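# Chapter 6: Lending the Robot Your Hands

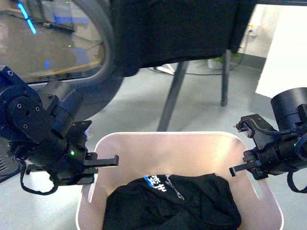 Suppose you had to write down, for someone who has never touched cloth, how to lift a shirt out of a basket. Try it before you read on; a page of your notebook should be enough to get you into trouble. Where exactly do you pinch? How far do you pull before you let the second hand join in? Most people give up after a paragraph and say, "Look, just let me do it." That sentence is the whole idea of this chapter! With two grippers facing each other over the rim of a laundry basket and a black garment bunched up inside, an operator has dozens of small choices to make before either finger meets fabric, and she makes nearly all of them without a word. Our job is to catch those choices while they happen and turn them into something a learning program can use.

The general name for this is **learning from demonstration**, and it comes in two main flavors. In **hand guiding** (also called kinesthetic teaching), you take hold of the arm itself and move it through the task while it records the angles of its own joints. In **teleoperation**, you stay off the arm and drive it from somewhere else, with a joystick, a pair of tracked handles, or a second set of arms that the first set copies. This last arrangement is called **leader and follower**, and it's the one we'll spend the most time on, partly since it suits two-armed work so well and partly (I admit it) because it is tremendous fun to use.

Hand guiding has a lot going for it. You feel the weight of the arm and the push of the table, and a beginner can record a decent motion in the first afternoon. But try it with two arms and a T-shirt. Both your hands are busy holding wrists, your elbows are in the way of the cameras, and the grippers still have to be opened and closed somehow. Teleoperation clears you out of the workspace, so the cameras record the same kind of view the robot will have later when it works alone. What you give up is touch. Unless your leader arms push back on your fingers, you have to judge a grip by eye, and cloth is very good at looking held when it isn't.

### A first look at the numbers

Throughout Part II we'll work with the Woscombe set, recorded by Rhea Lumanlan and Florante Saludo on a two-armed bench they call Jurker. It holds 3027 demonstrations of laundry tasks. The plan was for 3000, and the extra ones were kept. Of these, 300 are set aside for testing, and you should leave them alone until Chapter 9, however tempting they look.

Each demonstration is stored as an **episode**: the camera views, the joint angles of both leader arms, the joint angles of both follower arms, and the gripper openings, all stamped with the same clock. Why store leader and follower separately, when one copies the other? Press a follower's finger against the side of a basket and keep pushing on the leader. The follower stops and the leader keeps going. The gap between them tells you how hard the operator *meant* to push, and we'll squeeze a surprising amount out of that gap in Section 6.4.

### What makes a good demonstration

Smooth is good. Fast is overrated. Sidra Ghauri, who trained the operators, asked them to pause briefly before each grasp during practice, then to drop the pause once recording began, and you can see her influence in how steady the approaches are. Fumbles are worth keeping too, as long as the operator recovers. A program that has only ever seen perfect grasps has no idea what to do after a bad one.

**Before you go on.** Find a partner, a basket, and one item of clothing. Your partner closes their eyes and moves only on your spoken commands. Get the item out of the basket and laid flat. Then swap, and this time steer your partner's wrists with your hands. Write down which commands you ran out of words for; you'll need the list in Section 6.2.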